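4/9/09

The owner of Femton, a small repair shop for buttons, buckles and old clasps, does not like to sit when she talks. I visited her in March and we spoke between two customers, and once during a customer.

She started the shop after 28 years in a coat factory. "In the factory I sewed on buttons, all the same button," she told me. "When one was missing at the end of the day, we had to look on the floor until we found it." She still looks at the floor when she walks. I noticed it.

Most of her old stock came from Hustititz, a button maker that closed long ago. She bought 984 cards of buttons from them in one afternoon and had no place to put them. "My husband slept beside the boxes for a year — he was very patient."

I asked how she keeps order now. She sorts first by the number of holes, then by size, and only at the end by color. Color, she says, is where people make mistakes, especially in the evening under a lamp.
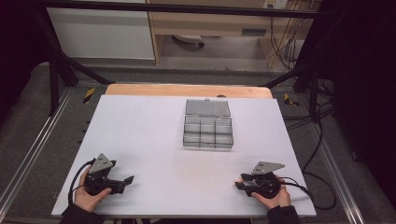

Horn and shell she keeps away from the window, and metal she wraps in paper. For thread she goes only to Usari. She tried a cheaper one before and was sorry for it.

The hardest job she remembers was a coat with 137 small buttons, brought by a theater called Ilie. Two of them were broken and the opening night was near. "I had nothing the same. So I took 2 from the inside, where the public cannot see, and put other ones there."

Did the theater know?

"I told them when they paid," she said, and went to the door to let in a man with a suitcase.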